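Robótica de manipulación II
Apuntes de la sesión 9: evaluación de una celda bimanual comercial (kit Brirkine)
Revisión del 26 de enero de 2019 (sábado)

1. Objeto de la sesión

Se revisa el kit Brirkine, celda bimanual de sobremesa que distribuye Avitz para laboratorios docentes y talleres pequeños. El interés para la asignatura está en tres puntos: qué parte del problema de coordinación resuelve el producto, qué parte deja al integrador y cómo se comprueba lo que promete la hoja de características antes de firmar la compra. Los contenidos de cinemática relativa se dan por vistos (sesión 6).

2. Composición de la oferta

El kit básico comprende dos brazos con sus pinzas paralelas, un controlador común, la cabeza de percepción y la licencia de software para dos puestos. No incluye mesa, parada de emergencia externa ni cámaras de muñeca. El paquete Pritton añade la parada, un juego de dedos de repuesto y un día de puesta en marcha. Tse es el nombre del entorno de programación; se vende con los dos paquetes y no admite sustitución por otro en el primer año de contrato.

Conviene leer la cláusula de mantenimiento. La garantía cubre el brazo y el controlador, pero trata los dedos de la pinza y el cableado exterior como consumibles. En una celda de prácticas, donde los cables pasan por encima de la zona de trabajo y los alumnos teleoperan sin experiencia previa, ese es precisamente el material que antes se estropea.

3. Modos de operación

Modo independiente. Cada brazo ejecuta su trayectoria sin restricción mutua, salvo la comprobación de colisiones. Sirve para recoger y dejar piezas en zonas separadas.

Modo maestro-esclavo. Un brazo sigue al otro con una transformación fija. El fabricante lo recomienda para objetos largos. Cualquier error de calibración entre bases se convierte en esfuerzo interno sobre la pieza.

Modo cooperativo. El controlador regula la posición del objeto y la fuerza interna por separado. Es el modo que justifica el precio y el que se evalúa en esta práctica.

Recordatorio de notación: si f1 y f2 son las fuerzas que aplican las pinzas, expresadas en un mismo sistema, la resultante f1 + f2 mueve el objeto y la componente que pertenece al núcleo de la matriz de agarre lo comprime o lo tracciona. El software muestra solo la segunda, y en valor absoluto. Para conocer el signo hay que exportar el registro.

4. Tarea de evaluación

Se manipula una herramienta eléctrica de mano, con el cuerpo en vertical sobre el tablero. Es un objeto poco agradecido: centro de masas desplazado, sección no uniforme y superficies donde los dedos pueden resbalar. La pinza derecha sujeta el cuerpo por el costado; la izquierda trabaja junto a la base. Las fases son las siguientes.

a) Aproximación del brazo derecho y cierre con límite de fuerza.
b) Aproximación del brazo izquierdo a la base, a velocidad reducida.
c) Paso a modo cooperativo con el objeto aún apoyado.
d) Elevación, giro corto en torno al eje vertical y descenso.
e) Apertura de la pinza izquierda, después de la derecha.

El orden de la fase e) no es indiferente. Si se abre primero la derecha, el peso queda en voladizo y el detector de contacto puede interpretarlo como una colisión.

El resto de objetos se deja sobre la mesa durante el ensayo. La percepción del kit segmenta por modelo y una superficie despejada da resultados demasiado favorables para compararlos con el uso habitual.

5. Parámetros de partida

Fuerza interna de consigna: la del perfil «objeto rígido» de Tse, sin modificar.
Ciclos por grupo: 200.
Registros que se conservan: consigna, posición articular, fuerza estimada y código de parada.
Reintentos permitidos tras una parada: 3. Al siguiente fallo se da el ciclo por perdido.

La oferta habla de 2,000 ciclos entre recalibraciones. Con el volumen de una sesión no se puede confirmar ni desmentir esa cifra. Lo que sí puede observarse es la deriva: repítase la medida del punto de referencia al empezar y al terminar, con el mismo útil y sin reiniciar el controlador entre ambas.

6. Criterios de valoración

Calibración entre bases. El asistente guía el proceso y entrega una matriz, pero no el residuo. Sin residuo no hay forma de decidir si la calibración es aceptable. Punto negativo claro.

Cableado. Los bucles exteriores limitan el giro de muñeca antes que el tope articular. El planificador no modela los cables, de modo que la restricción debe introducirse a mano como límite blando.

Transición entre modos. El cambio de independiente a cooperativo exige que ambas pinzas estén detenidas. Para ensamblaje es aceptable; para seguimiento de un objeto en movimiento descarta el producto.

Documentación. La parte de instalación está completa. La de fuerza interna ocupa una página y remite a un curso de pago.

Interfaz de teleoperación. Correcta en latencia percibida. No permite escalar el movimiento de cada brazo por separado — carencia importante si uno sujeta y el otro ajusta.

7. Entrega

Informe por parejas: tabla de paradas clasificadas por fase, gráfica de fuerza interna con signo de al menos un ciclo correcto y uno fallido, y recomendación de compra razonada para uno de estos dos supuestos: laboratorio docente o taller de reparación. No se valorará la transcripción de la hoja de características. La recomendación debe indicar qué paquete se contrata y qué elementos se adquieren aparte.

Quien use los registros de noviembre ha de advertirlo: corresponden a una versión anterior del controlador y los códigos de parada tienen otra numeración.

Fases a) y b), brazo derecho sobre el cuerpo de la herramienta y brazo izquierdo en la base:
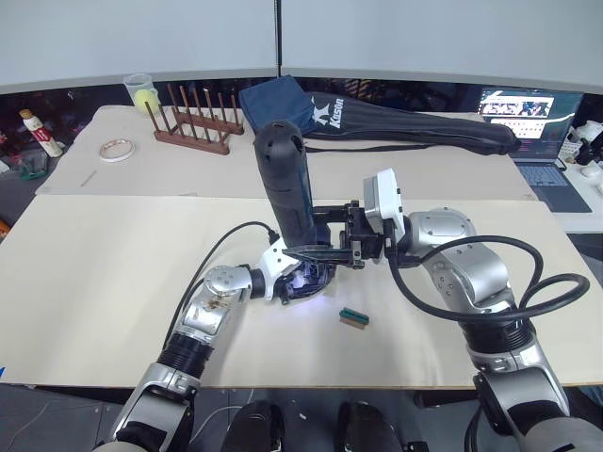 Funmilayo Danladi: Sobre el apartado 6, el residuo de la calibración sí se guarda. Está en el registro exportado, en la cabecera, sin unidades; al comparar dos calibraciones seguidas se ve que cambia. Yo mantendría el punto negativo, porque el asistente debería mostrarlo, pero corregiría la frase. En cuanto al paquete Pritton, el día de puesta en marcha no incluye la calibración entre bases. Conviene preguntarlo por escrito antes de pedir la oferta.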